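Workshop notebook, bench 2
January 2024
Written by Mateja, with additions from Krum

Continued with the black moulded housing from Hirnel. Krum had left it on the bench with a paper note saying "noise when turning", and nothing more. I could not find in which direction it makes the noise, so I tried both. It is a dry sound, like a chair on a stone floor, and only at slow speed. Zanele heard it also, from the other side of the room.

First I cleaned the surfaces with the soft cloth and a little soap water. No solvent, please. Last March we made one cover white with solvent and the white never came off. The knurled panel keeps dirt between the small diamonds, so for this part I used the old toothbrush from drawer 6. It took longer than I wanted.
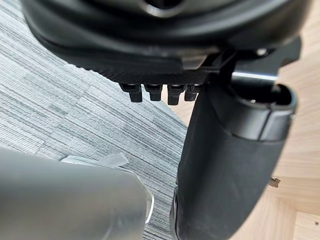 After cleaning I checked the pegs with my finger, one after the other. None of them moves. I wrote last time that one was loose, but I think now that I was feeling the whole panel bend a little under my hand. Please cross out my earlier remark if you find it before me.

The post is scuffed on the outside. I did not polish it, because these marks do not disturb anything and Drita wants the outer surface left as it came. Inside the collar I wiped with a cotton stick. It came out grey the first time and almost clean the third time. I put one drop of the Spahić oil on the metal rod and turned it by hand for some minutes. The noise became smaller. It did not go away.

Krum thinks the noise comes from the bracket and not from the rod. He may be right. I tightened the bolt only by hand, as I do not know the correct value and the Hirnel sheet is missing from the folder. Jussara will ask them for a new copy.

Addition, Krum: I turned it 200 times after lunch. Noise at the start, then quiet, then again a little near the end. The oil bottle is nearly empty. Order number for the new one is 557, written also on the lid of the box.

To do:
find the sheet or wait for Jussara
take the bracket off and look behind it
return the toothbrush to drawer 6 (it is still on my bench, sorry)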